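Baumgart open day: moulding and finishing

The Baumgart plant at Cilitz opens to visitors once a year, in March. We arrived at 9 am and were put in a group of six for the full circuit. Safety glasses and earplugs were supplied. Closed shoes were checked at the gate, and one visitor in sandals was sent back to the car park.

Resin store

Pellets arrive in bulk bags and are dried before use. The drying time depends on the grade, and a chart on the wall gave the settings for each. The store is kept at low humidity by two units on the north wall — both noisy enough to make the talk hard to follow.

Press hall

The hall has five presses. Press 103 was running jar lids during our visit and Press 902 was down for a tool change, which was the more useful of the two to watch. The old tool came out on an overhead crane, the locating faces were wiped and checked, and the new tool went in against a fixed stop. Cooling lines were connected last.

Scrap from start-up goes to a grinder at the end of the hall. Baumgart blends it back into the Hesanau range of garden trays, but keeps it out of the food-grade Wusa line.

Finishing and samples

Flash is trimmed by hand on short runs. The guide covered draft angles, wall thickness and why deep pockets are slow to cool. Questions on colour matching were left for the lab. 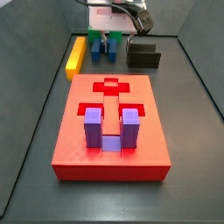
Getting there

The plant is a short walk from Cilitz station. Parking is free but the lot was full by 10 am. The canteen takes cards only, and the full circuit has to be booked ahead.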